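The Stilline Residence issued its guidance on communal tables in April, and a copy was placed under every door by four in the afternoon. It ran to 20 pages. Residents were reminded that the table on each landing was the property of the house, that its covering was to remain in position at all times, and that articles left upon it would be entered in the register.

Mrs Soon-im Yeom, of the upper landing, replied in writing. She wished it to be recorded that the covering on her landing was her own. She had bought it for its leaves and small flowers, and had laid it herself on the evening she moved in, when the table was bare and marked with rings. She did not object to the register. She asked only that the word "property" be reconsidered.

Mr Niall Yule, who kept the register, consulted the earlier volumes. There were 2,452 entries, the greater part of them umbrellas. Entry 385 read, in the hand of his predecessor: "Upper landing. One cloth, patterned. Owner known. Left in place."

He considered the matter over two evenings. On the third he went up with a small cardboard tray, brown and quite plain, and set it in the middle of the leaves. Inside he had put the rings from her old curtain rail, which had been held in the office for about a year under the heading of sundries.

Mrs Yeom opened her door before he reached the stairs.

"Is that to be entered?" she asked.

"It has been taken out of the register," said Mr Yule. "There is a form for that also, but it may be signed at any time."

She looked at the tray – it sat a little crooked – and moved it until it lay straight with a line of vine. Then she asked whether the office provided tea, or whether he was obliged to bring his own.
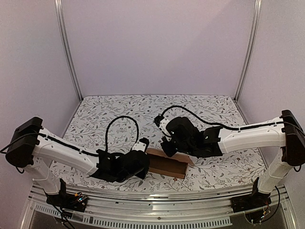
*Small cardboard tray on a cloth of leaves and flowers.*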